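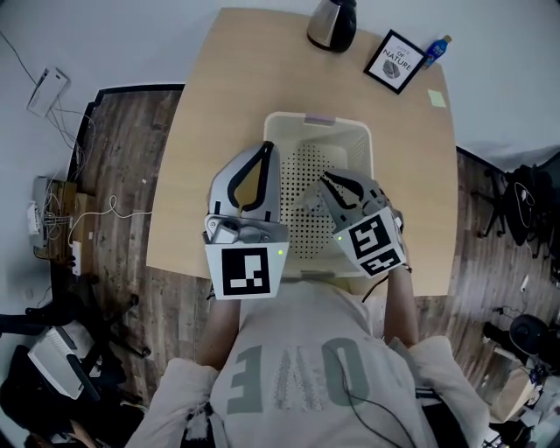
I had wanted to see the Vinari open house ever since my neighbor came home from it with a bag of clothespins and a whole new opinion about towels. It happens once a year, in March, when the household goods people at Vinari open up their building to anyone who cares to wander through, and this year I finally made the drive. It took me 40 minutes longer than it should have, because I stopped for pie in Grurnov, but I regret nothing about the pie.

You start in the old warehouse, where the baskets are. I had no idea a person could be so happy among laundry baskets! There were tall ones and squat ones, wicker, canvas, wire, and a long wall of the plain plastic kind with the little round holes all the way around, the sort most of us have had at the foot of the bed at one time or another. The woman at the display told me they keep 1,000 of those on hand at any given moment, and that cream is still the color people ask for (my mother would have been pleased to hear it, she never trusted a blue one). I asked why the holes were so small and got a very thorough answer about air, socks and the strength of the sides, most of which I have now forgotten, although I remember nodding a great deal.

After that there was a folding session at 13 little tables, and I got a seat near the window. We did shirts first, then pillowcases, then the dreaded fitted sheet. Mine came out looking like a dinner roll. The lady beside me had driven in from Skidska with her own sheets, ironed, in a tote bag — I think she may have come only to show us all how it's done, and good for her.

The tea break was my favorite part of the day. They had put out electric kettles and big trays of lemon bars from the Kanagaratnam bakery down the street, and everybody stood around comparing how they sort their wash. I am a two-pile person, lights and darks, and I felt rather lazy by the end of it.

Parking was easy, the restrooms were clean, and the whole visit cost me nothing but gas and the pie. If you go, get there before ten, when the warehouse is still quiet and you can pick things up and turn them over without bumping anybody's elbow. Wear a sweater too, it's chilly in there. I came home with a basket, of course, plus a packet of 50 clothespins that I did not need, and they are already out on the line.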